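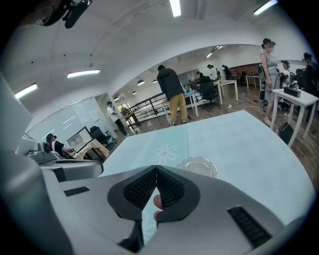

What does the Fletness Lost Property set contain?

218 records of things left behind on the Neltham to Hinach ferry and later written into the ledger at the Fletness ticket office, typed up as one flat file with one line per item.

Version 2

Version 1 was the same file with the dates in two different orders, depending on which evening they were typed. If you still have a copy, please delete it. If you built something on top of it, my sympathies.

Files

lost_items.csv - the records
categories.csv - the 25 categories and what belongs in them
notes.txt - remarks copied from the margins of the ledger, spelling left alone
CHANGES - short, and mostly regret

Columns in lost_items.csv

item_id: a number. The gaps are pages that got wet.
month_found: a month and nothing finer. The ledger gives the day when the clerk felt like it, and a column that is mostly blank helps no one.
crossing: outbound or return. "Outbound" means toward Hinach, even if you live in Hinach and feel strongly that it should be the other way.
category: one of the values in categories.csv.
description: the clerk's own words. These run from "umbrella" to a long paragraph on the stitching of a left glove.
where_found: upper deck, lower deck, saloon, gangway, or "handed in", which covers everything from a conscientious stranger to a guilty one.
claimed: yes, no or blank. Blank means the ledger doesn't say. Please don't turn blanks into "no". 61 of the records are blank and they would swing your results nicely in whatever direction you were hoping for.
storage: the shelf code. Kept for completeness. The shelves were relabeled partway through and the old codes were reused, so a code tells you very little about where anything was.

How the records were made

The ledger is a hardback book kept in pen at the ticket counter. I typed it up by hand after two tries with text recognition software, which read "brolly" as "brocoli" often enough to suggest a vegetable problem aboard. Every line was typed once and checked against the page on a different day. Where I couldn't read a word, I put a question mark in square brackets and moved on with my life.

Names, phone numbers and addresses of owners were left out at the typing stage. They are in none of the files, and asking me for them won't change that. A few descriptions mentioned initials sewn or scratched into an item, and those were removed too.

Categories

Most sort themselves. The arguments, all of them with myself, were these:

Umbrellas get their own category, apart from rainwear, because otherwise rainwear swallows the file.
Single gloves and pairs of gloves are separate. Someone who loses one glove and someone who loses two have had different kinds of afternoon.
Food is in, if the clerk wrote it down. The claimed column for food should be read with some charity.
"Kwon box" is a category of its own. Kwon is the name of the bakery by the Neltham landing, and its cake boxes are left on the boat so regularly that the clerk stopped saying what was in them.

Known problems

Busy crossings are undercounted. When the boat is full, the counter is busy, and small things go into a drawer and stay there. Friday evenings are probably the worst for this, though with no day column you'll have to take my word for it.

Valuable items are scarce. That could mean that people look after them, or that finders do.

Spectacles appear as "glasses", "specs", "reading glasses" and once as "eyes". All are filed under spectacles. Sunglasses are not, except where the clerk wrote only "glasses", in which case who knows.

Good uses

Teaching people to clean a messy table. Practice with short text descriptions. Settling the question of whether more is lost on the way out or on the way home, as long as you read the part about blanks first.

Poor uses

Anything to do with ferries in general. One route and one ledger do not make an industry. Please also don't use it to find your hat. For that, go to the counter at Fletness and ask.

Corrections

Send the item_id, the column and what you think it should say. Fixes are gathered up and released each April. Letters about the definition of "outbound" are read and filed.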